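Tareck Card Collection: progress report to Seten, second stage
Reporting period: to the end of April
Prepared by Brarkard

1. Summary

The second stage of the work is mostly on schedule. The working room is set up, the listing method has been agreed and is in use, and 211 cards have been entered on the list. Two tasks planned for this period have moved to the next one. These are the replacement of the outer storage boxes and the public handling afternoon. Spending is within the grant and we are not asking for any change to the total.

2. Background

Seten will remember that the collection came to us in mixed boxes, with printed cards of several kinds kept together and no list. The first stage covered moving the boxes, checking them for damp and pests, and finding a room. The second stage covers listing, basic cleaning and short-term storage. A third stage, if funded, would cover permanent storage and a small printed guide.

The grant agreement asked us to report on the listing, the room and the spending. Each has its own section below, followed by problems and plans.

3. Listing

The listing is led by Ada Barbieri. Each card is taken out, looked at on both sides, given a number and entered with its size, its main subject, any printed words and its condition. Where words can only be partly read, we enter the part that can be read and leave the rest blank. We had tried guessing at missing letters during the first stage and it made the list hard to trust, so those entries have been redone.

Subjects are kept to plain terms such as tree, street, boat or portrait. Ada and Bongani Du Plessis drew up the terms together and have kept the list short. Colour is recorded as colour, sepia or black and white. Borders are recorded as well, as they help in matching cards that may belong to the same set. 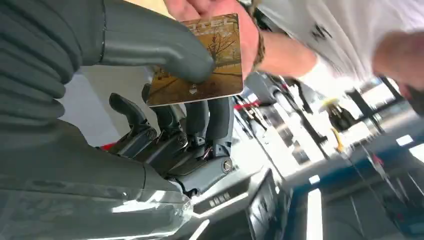 Sepia-toned card with a bare tree and a white border. The lettering on the top edge is partly legible and seems to end in "TEL".

The tree cards have been slower than the rest. Several are close to one another in tone and layout and were first entered as duplicates. Bongani went back over them and found small differences in the emblem and the lettering, so they now have separate entries with a note pointing from one to the next. We have not tried to date them. Filippos Tsolakis, who gave the collection, believes they were bought together, but he has no receipt or album page to support this and we have recorded it as his recollection only.

Condition is generally fair. Most of the wear is at the corners. A batch of 13 cards has been set aside with surface dirt that did not lift with a soft brush, and we will take advice before doing anything further to them. Handling is done with clean, dry hands, as agreed with Seten at the start. Cotton gloves were tried and caught on the worn corners.

4. The room

The collection is being worked on in the Moussa room, on the ground floor. It is carpeted, has good light and can be locked. The table is made up of two panels and gives enough surface for the laptop and the cardboard organiser to sit side by side. There is a white cabinet next to it.

The organiser has rows of compartments and was bought from the small items budget. It is meant for short-term use during a session. Cards do not stay in it overnight. At the end of each session everything goes back into its numbered sleeve and then into the boxes, and the person closing up initials the sheet inside the door.

The list is kept as a single spreadsheet, with a copy saved to the shared drive at the end of each session. There was one loss of work early in the period when the laptop ran out of charge before the file had been saved. Nine entries had to be made again. The laptop now stays plugged in while it is in use.

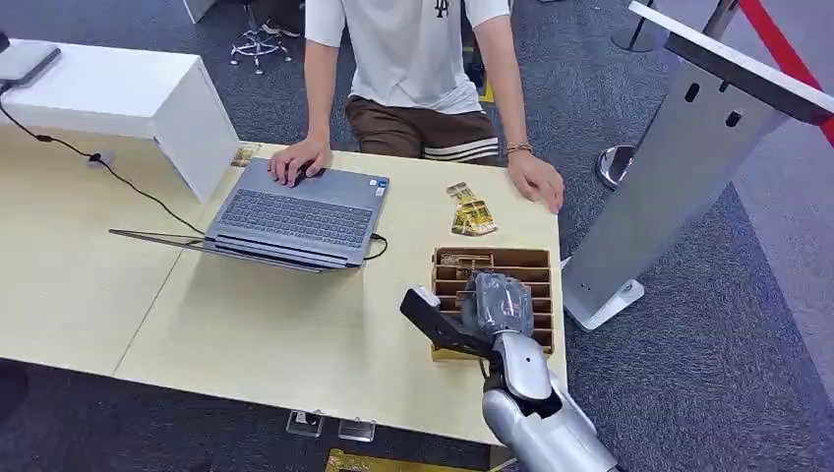

Lihua Yao
Project Officer, Brarkard

At our last meeting Haoran Qian asked for a clear answer on food and drink in the room. The position at present is that drinks are not brought in at all. Wrapped snacks have been turning up on the table, a couple of them right beside the organiser, and I would like this to stop. I have asked for a shelf to be put up in the corridor so that people have somewhere to leave their things. Until it is fitted, bags and food will be kept in the office.

Cables are the other point raised by the room check. One comes down off the cabinet and runs across the table, and the laptop's own charging cable lies on the tabletop too. We have bought clips to hold them back along the table edge and these will be fitted early in the next period.

Floor markings were also looked at during the check. Yellow tape has been used on the carpet, and we have asked that it be a low-tack type when it is next replaced, to avoid leaving residue. The landlord has no objection to tape as long as the carpet is left as it was found. 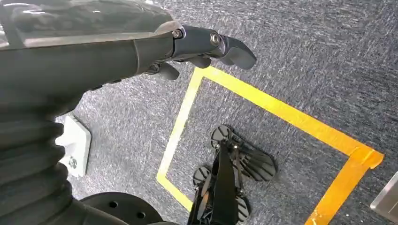 Grey carpet with yellow tape outline, Moussa room.

5. Spending

Sleeves, brushes and the organiser came in slightly under the estimate. Room hire is as forecast. The line for outer boxes is unspent, as the supplier could not provide the size we had asked for and offered a larger one at a higher price. We turned this down and are getting another quote. The full table of costs has been sent separately to Haoran with copies of the invoices.

6. Problems and changes

The handling afternoon has been put back until the outer boxes have arrived and the snack shelf is up. People who had already booked have been told.

There are about 50 loose cards still to be sleeved. They are safe in their original boxes but cannot be listed until this is done.

Ada will be away for part of the next period. Bongani will lead the listing while she is gone and has been given access to the shared drive.

7. Next period

Sleeve and list the remaining loose cards.
Get advice on the cards with surface dirt.
Order and receive the outer boxes.
Fit the cable clips and the corridor shelf.
Agree a new time for the handling afternoon with Seten.
Send Filippos a copy of the list so far for his comments.

Questions on the listing should go to Ada Barbieri, and questions on the room or the spending to me.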